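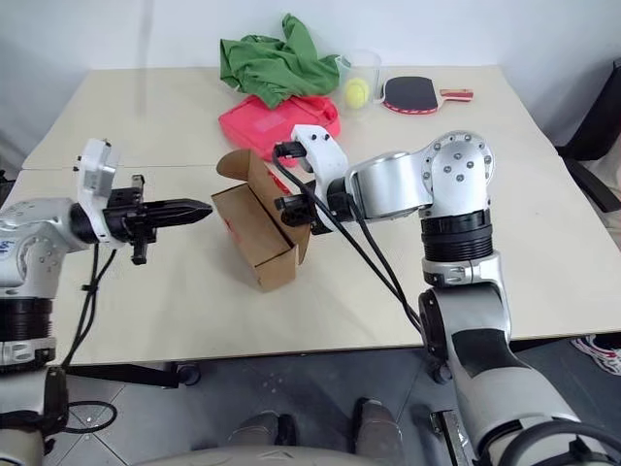 Slide 1. The packing cell at Tosa, both arms at the box.

Speaker notes, Hemant Semwal. Tuesday, March 2, 2021. 30 minute slot, leave 5 for questions.

Hi everybody, thanks for coming back from lunch (and thanks to whoever saved me a cookie). I'm Hemant, I run the packing floor at Tosa, and I've been asked to talk about what happened to our people when we put two arms on a packing table. I'm not an engineer. If you want torque numbers, grab Akpan's folks in the hallway, they built the thing and they love that question.

So, look at the slide while I talk. One little cardboard box, flaps up, and behind it the kind of stuff we send out all day: a paddle, a tennis ball in a measuring cup, a bag, some cloth. Mixed orders. If you've ever packed mixed orders you already know why I picked this one. A hard thing and a soft thing want to go into a box in totally different ways, and your hands know that long before your head does.

[pause, let them look]

Slide 2. Before.

We had 57 people on packing across two shifts. Fast, good, sore. I packed for six years myself before I moved to the office, and my wrists still complain when I open a jar! The job was reach, fold, fill, tape, slide it down the line, all day long. What we also had, and what I didn't value enough back then, was talk. You stood shoulder to shoulder and you talked. Half of our training happened that way. Somebody new would jam a paddle in crooked and the person next to them would just reach over and turn it.

Slide 3. What we thought would change.

Read the quote from our own planning memo out loud: "Staff will be freed for higher-value tasks." Ask the room who has written that sentence. (I raise my hand first. I wrote it.)

We hadn't decided what the tasks were. So for the first few weeks people stood beside the cell and watched it, and watching is tiring in a way I didn't expect. Folks went home more worn out than when they were packing. One of our night people told me she felt like a babysitter for a very slow kid, and I've been quoting her ever since.

Slide 4. What did change.

Take your time on this one, it's the middle of the talk.

The tables moved apart. The arms need their space, so the people who used to stand together ended up on opposite sides of the room, and the talking stopped. I noticed it in the new hires first. They were asking me things they used to ask a neighbor.

The job titles stayed the same and the job didn't. A packer on the cell sets out the items, checks the box, clears a bad grip, and writes down what went wrong. That's a different job. It took us way too long to pay it differently, and I got an earful about it, and they were right.

Then there's the knowing. When I asked people how they decide what goes in first, they couldn't tell me. They could show me. We ended up sitting with Akpan's crew at a table for whole afternoons, just packing and stopping and packing again. (Tell the story about the green cloth if there's time. Skip it if the clock says 20 minutes gone.)

Slide 5. Things we did about it.

We put the break table between the two cells. Cheap, and it brought a good chunk of the chatter back. We rotate, so a person does part of a shift at the cell and the rest packing by hand, and they pick the order. We stopped scheduling new hires on the cell until they've packed by hand for a while, an idea we stole from Ellisow, who run a returns floor across town. And anyone on the floor can stop the arms and doesn't have to explain it to me afterward. I had to say that one out loud a lot of times before people believed it.

Slide 6. Still open.

Be straight here. We don't know what hiring looks like next year. People ask me and I tell them I don't know, and I don't enjoy it. The Emetti site is getting the same setup and their floor is a lot smaller, so the break table trick may not fit. Also the pay grade thing is settled for days but not for nights.

If anybody in the room has run a rotation with nights on it, please come find me, I'd love to see your schedule.

Questions. Repeat each one into the mic, the back row couldn't hear last time.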